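From: Lizeth Huanca
Date: January 2018
Subject: Re: [chores] Can it clear a table yet?

Gu wrote:
> Our shop still tidies its benches by hand. Is there
> a machine I can buy for this, or do I wait more years?

Dear Gu,

I think you must wait. In our Sterkgate simulator we gave the arm 2,000 attempts at picking up one small block and putting it in a box. It succeeded in 469. When the block stands close to a bigger one, the fingers often touch the wrong thing first.

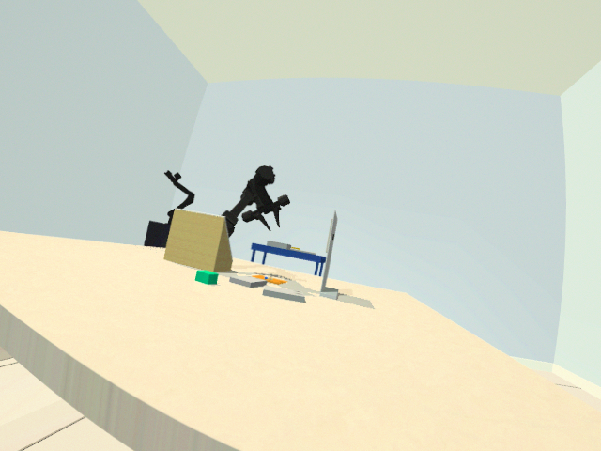

Flat parts are the hardest for us, and a real bench is full of them. My colleague at Moltetano has better results, but only with one shape at a time. For two identical parts in a fixed place, a machine is fine today. For tidying, I would keep the people.

Regards,
Lizeth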